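Umville くらしの相談室
収納・片づけ > 小物・布もの
2023年12月7日　閲覧 344　受付中

透明ビニールポーチに布をしまうと、ビニールがしわしわになって開け閉めもしにくいです

ねぼけ大根

こんにちは、いつも読む側でお世話になっています。自分で書き込むのは初めてなので、どこまで書けばいいのか分からず長くなってしまったらごめんなさい(たぶんなります)。

外でお昼を食べるのが好きで、公園やら河原やらに出かけるときの「お昼セット」をひとつにまとめておきたいと前々から思っていました。中心になるのが朱色っぽいオレンジの布で、広げて下に敷いたり、肌寒い日はひざにかけたり、帰りにお弁当箱を包んだりと、わが家ではなんにでも使っています。Baptisteというお店で買ったもので、薄手のわりにしっかりしていて、洗うとほんの少し縮んで、そのぶん手ざわりがよくなりました。お気に入りなんです。

これまでは紙袋にほうりこんでいたのですが、この前Mastportの雑貨屋さんで、縁が水色の透明なビニールのポーチを見つけてしまいまして……。ファスナーがついていて、角が丸くて、Stirkerというメーカーの906円のもの。ぬいぐるみ生地みたいなピンクのふわふわのチャームもついていて、年がいもなくひとめぼれでした。中が見えるから「あれ、布どこだっけ」と家じゅう探すこともなくなるし、河原の草の上に置いても拭くだけで済むし、いいことずくめだと思って連れて帰ってきたわけです。

ところがいざ布を入れてみると、どうもしっくりきません。たたみ方がまずいのか、片側に折り重なったところがもこもこと集まり、反対側はぺたんと平らになります。ビニールのほうも波うったようにしわが寄って、光の加減によっては中がよく見えません。お店では、つるんとしてきれいだったのになあ。

それからファスナーです。布の端っこを噛みそうで毎回ひやひやします。一度ほんとうに噛んでしまって、糸がぴょんと出てしまったときは、しばらく台所で立ちつくしました。チャームも、開け閉めのたびに手の下に入りこんできて、外すべきか、でもこれがかわいくて買ったのだしなあ、とぐるぐる悩んでおります。

布はハンカチよりずっと大きくて、テーブルクロスと呼ぶには小さい、そのくらいのものです。上手なたたみ方、しわの寄ったビニールの直し方、どちらか片方だけでもご存じの方がいらしたら教えてください。

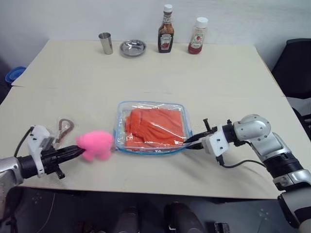

豆ごはん日和

うちも似たようなポーチを使っています。しまいにくさのもとは、たいてい布を「ポーチと同じ大きさ」にたたんでいることだと思います。きっちり同じ大きさだと、入れるときに角がつかえて、つかえたところを指で押しこむので、そこだけもこもこになるんですよね。私も長いことそれをやっていました。

まずポーチの内側を測ってみてください。外側の縁から縁ではなく、縁取りの内側、ビニールの平らなところだけです。わが家のは横が27センチでしたので、布は23センチ幅に仕上げています。少し足りないくらいがちょうどよくて、左右にすきまが残っても気にしません。むしろすきまに小袋のお手ふきなどが入ります。

たたみ方はこうです。

布を裏を上にして広げ、手のひらで真ん中から外へなでて空気を抜きます。左右から中央に向かって折り、ポーチの内側より少し狭い帯にします。帯になったら、下から上へくるくる巻かずに、ぱたん、ぱたんと折り上げていきます。最後の折り山、つまり「わ」になったほうがファスナー側に来るようにして、すべりこませます。

大事なのはこの最後のところで、布の端っこがファスナー側にあると、どんなに気をつけていてもいつか噛みます。「わ」がファスナー側なら、ひらひらしたところがないので、まず噛みません。もしそれでも心配でしたら、閉めるときに空いているほうの手を中に入れて布を押さえ、手を抜きながら少しずつ閉めてください。急がないことです。私は出がけに急いでいるときほど噛ませるので、前の晩に閉めておくようになりました。

それと、糸が出てしまったところ、切らないでくださいね。針の先か、細い編み針があればそれで、裏側へそっと引きこめばたいてい目立たなくなります。引きこんだあとに布を斜めに軽く引っぱると、まわりの糸とのつりあいがとれてきます。

ビニールのしわのほうは私もあきらめ半分なので、どなたか詳しい方にお任せします。

ねぼけ大根(お礼と追記)

豆ごはん日和さん、ていねいにありがとうございます！　「同じ大きさにたたんでいる」、どきっとしました。まさにそれです。ポーチに布をあててみて、ぴったり同じ寸法になるように、そりゃもう几帳面にたたんでいました。几帳面がわざわいしていたとは。

さっそく物差しを出してきて、少し幅を狭くしてたたみ直しました。「わ」をファスナー側にするのもやってみて、こんなに気が楽なものかとびっくりしています。布の端を気にしなくていいだけで、ファスナーの音まで軽やかに聞こえるような気がします(気のせいです)。糸の出たところも、毛糸のとじ針でちょいちょいとやったら、もう私でもどこだったか探さないと分かりません。
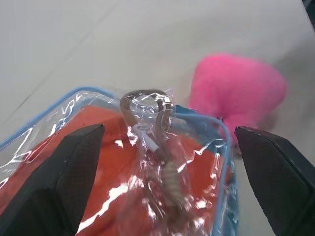 ただ、欲が出てしまって、布のほかにも細々したものを一緒に入れたくなってきました。入れすぎるとまたもこもこになるのは目に見えているのに、透明だと「ここ、まだ入るんじゃない？」と思えてしまうんです。布の上にのせるのと下に敷くのとでは、どちらがよいのでしょう。かたいものを入れるとビニールに跡がつくとも聞きますし、そのあたりも気になっています。

あと、お昼セットの残りの顔ぶれですが、金属の小さなコップと浅いお皿、それにケチャップやソース類です。わが家は外で食べるといえばゆで卵とじゃがいもとソーセージなので、ケチャップは外せません。さすがにびんをポーチには入れませんが、布と調味料を同じかばんに入れるのが怖くて、いつも片手に調味料の袋をぶらさげて歩いています。みなさんはどうされているのか、ついでのときにでも教えてください。質問が増えてすみません。

豆ごはん日和

うまくいってよかったです！　布の上か下かですが、やわらかいものは上、かたいものは別の袋、と私は決めてしまっています。やわらかいものといっても、紙ナプキンとか、アルミホイルをたたんだのとか、その程度です。ホイルは食べかけを包むのに重宝しますが、とがった角ができるとビニールにすり傷がつくので、角を内側に折っておくといいですよ。

調味料は、びんごと持っていくのをやめて、ふたのきっちり閉まる小さな入れものに移しています。びんで持っていきたい気持ちもよく分かります(あのびんが並ぶと、外でも急に食卓らしくなりますよね)。その場合はふたの口を一度ぬぐってから閉めて、ふたのところだけラップでくるんで輪ゴム。これでうちの布は無事です。一度だけ、ソースで大きな地図のようなしみを作りましたが、あれはふたを閉め忘れただけなので数に入れないことにしています。

かばんの中では、布のポーチをいちばん上に。着いて最初に出すのは敷くものなので、順番としても具合がいいです。
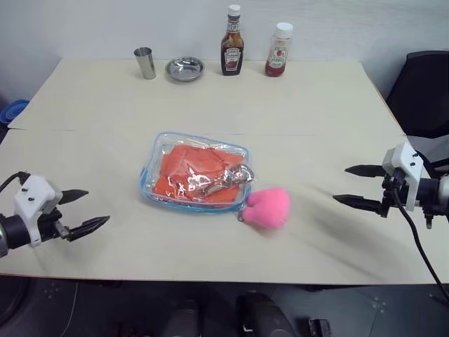

そのほかの回答(ビニールのお手入れについて)

雨どい

アイロンはやめたほうがいいです。あて布しても溶けます。うちは溶けました。

ドライヤーも近づけるとだめです。以上です。

川べりの洗濯ばさみ

はじめまして。しわの件、まだどなたもくわしく書いていらっしゃらないようなので、お節介ながら書かせてください。透明ビニールの小物が好きで、ペンケースからかさまでひととおり持っていて、失敗もひととおりしてきた者です。

この手のポーチのしわは、お店から帰るまでの間と、しまい方の癖でつくものがほとんどだと思います。寒い時期はビニールが硬くなって、曲げたところがそのまま癖になりやすいので、いまごろの季節はとくに目立ちますね。4月ごろになって部屋が暖まってくると、何もしなくてもずいぶんやわらかくなります。ですから、待てるなら春まで待つのがいちばん安全です。なんて言われても、待てませんよね。

待てない場合は、ぬるま湯を使います。お風呂より少しぬるいと感じるくらいのお湯を洗面器に張って、中身を全部出したポーチを、ファスナーを開けたまま沈めます。チャームは濡らすと乾くまでに時間がかかりますし、毛がへたってしまうこともあるので、金具で外せるつくりなら先に外しておいてください。外せないときは、洗面器のふちからチャームだけ外に出しておけば大丈夫です。

何分かしてビニールがくったりしてきたら引きあげ、やわらかいタオルではさんで水気をとります。ごしごし拭くと細かい傷がついて白っぽくなりますから、押さえるだけで。そのあと、乾いたタオルを一枚、ポーチの内側より少し小さめにたたんで中に入れ、平らなところに寝かせます。上に重い本などをのせたくなりますが、印刷がビニールに写ってしまうことがあるので、のせるなら間に無地のタオルをはさんでください。私は料理の本の表紙の文字を、ポーチにきれいに写しとってしまったことがあります。左右が逆さまになった煮物の題名が、いまでもうっすら残っています。

縁取りのところは、ふちに沿って癖がついているので、面のようにはまっすぐになりません。あそこはもとから丸みをつけて縫ったり貼ったりしてあるものですから、少し波うつのはそういうものと思ってあげてください。無理に引っぱると、縁と面の境目から裂けてくることがあります。

ふだんのしまい方も大事です。空のまま引き出しに押しこむと、またすぐしわになります。布を入れたままで、平らに寝かせておくのがいちばんきれいに保てます。ただ、濃い色の布は、湿ったまま入れっぱなしにするとビニールに色が移ることがあるので、洗ったあとはよくよく乾かしてからにしてくださいね。オレンジや赤は移ると取れにくいです。ときどきファスナーを開けて風を通してやると、ビニール特有のにおいもこもりません。

それから、チャームを外すかどうかでお悩みとのことですが、どうか外さずに！　開けるときはチャームをポーチの外側へよけて、そちらの手で角を押さえると、布もビニールもぴんと張って引き手が動かしやすくなります。じゃまだと思っていたものが、ちょうどいい手がかりになってくれますよ。

ねぼけ大根(お礼)

川べりの洗濯ばさみさん、雨どいさん、ありがとうございました。アイロン、じつは出しかけていました……危ないところでした。

ぬるま湯は今度の休みに、洗面所を独り占めできる時間をみはからってやってみます。色移りのことは考えてもみませんでした。洗ったらその日のうちに、なんとなく乾いた気がするところでしまってしまうくちなので、これからはひと晩よけいに干しておきます。チャームはつけたままにします。背中を押していただいてうれしかったです。

豆ごはん日和さんの輪ゴムの方法もやってみますね。ラップを持っていくのを忘れないように、玄関にメモを貼りました。お湯のあとのしわがどうなったか、またここに書きにきます。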